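Lists > manipulation-sim > Threads > Parallel jaw vs. the new soft finger model

From: Cengiz Değirmenci
To: manipulation-sim
Subject: Re: Parallel jaw vs. the new soft finger model

On Sunday, Vasić list admin forwarded from the Evora group:

> We swapped the stock parallel jaw for the soft finger model and the
> fork pickups got worse. Mugs and bowls are fine. Has anyone else run
> the two side by side on a kitchen counter? We'd like to know if it's
> the finger or our contact settings before we change both.

Yes! I've been at exactly this since May and I'm so glad somebody else cares about forks.

My setup is the Fostalstead kitchen with the Tarorar controller, same arm and same base pose for both grippers. I ran 600 tries per gripper, objects shuffled each time, and logged everything. The short version is that I think it's your contact settings. With the defaults I saw the same drop you did -- the soft finger closes on the fork handle, the handle rolls, and the whole thing skates off across the marble. When I raised the friction on the fingertip pads only (leave the counter alone) and cut the closing speed to a third, the fork came right back up to where the parallel jaw had it. 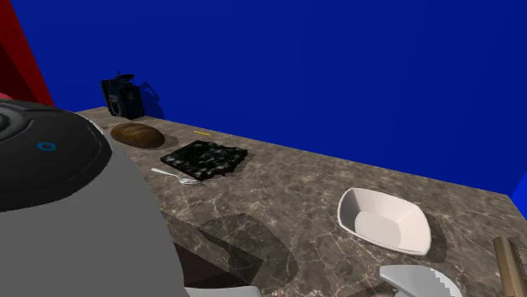

Start of a run, overhead view. Fork is against the black pad, bowl to the right of it.

A fork touching something else is the layout I'd test first. Forks lying by themselves are pretty easy for either gripper once the friction is right, but with a neighbor in the way the approach angle matters a lot, and the wide soft finger wants to land on both things at once. I got the best results coming in near the end of the handle, as far from the tines as the wrist would allow.

Bread was the nice surprise. The parallel jaw kept squeezing the loaf until the solver got unhappy and popped it out, and the soft one just holds it. I only had 3 dropped loaves in the whole soft finger set, and I went back and replayed all of them because I was having so much fun (two were my own bad waypoints).

One warning on speed: the soft model is slow. My full log is 2,289 seconds of sim time and it took most of a night on my desktop. If you turn off the self-collision check between the finger segments you get nearly 37 percent of that back, and I couldn't find a grasp that changed.

Haven't tried the wrist camera with either one yet, all of this is with known object poses. If Evora wants my settings file, write me off list and I'll send it, along with the seeds so you can start from the same layouts.

Cengiz

Comments

simon_k: Pad friction fixed it for me too. I'd been changing the counter friction for a week, ugh.

gripnotes: Did you keep the force limit the same for both grippers? The loaf result might just be that.

Cengiz: Same limit, yes. I'll rerun the bread with a lower one on the parallel jaw and post what I get.

hallway_arm: Please send me the seeds as well!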